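**Open day at Tasavar, worth it with kids?**

Graça Louro

We're thinking of driving to the Tasavar open day in Kusutcombe in July. The listing says "live robot demonstration" and that's it. Has anyone been? I'd like to know how long it takes, whether you need to book, and if an eight-year-old would get anything out of it.

**Ayantu Chala**

I went last year with my son, who was nine. You do have to book for the demonstration. They take 28 people per session and each one runs 40 minutes. The rest of the building you can walk around without a ticket.

The arms pick things up and move them, and a person from the company talks over it and takes questions. It's slower than the videos online. My son liked it more than I did.

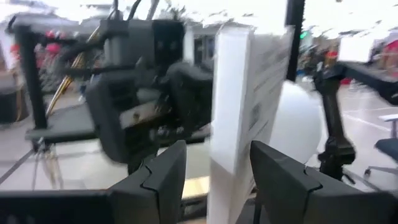
Get the first session if you can. Ours was the 2 p.m. one and it started late, so people at the back were getting restless. There are few chairs, and smaller kids will want to be near the front. Parking is free but the lot on the Ondrejka side fills up by noon.

**Rosário Pacheco**

its ok. gift shop was closed when we went

**Inês Cordeiro**

Adding to what Ayantu said: bookings open on their site two weeks before, and it's free for under 12s. Bring a snack, the cafe only had coffee. If she likes asking questions, the staff were patient with the kids in our group and let the talk run over. Route 56 stops right outside if you don't want to deal with parking.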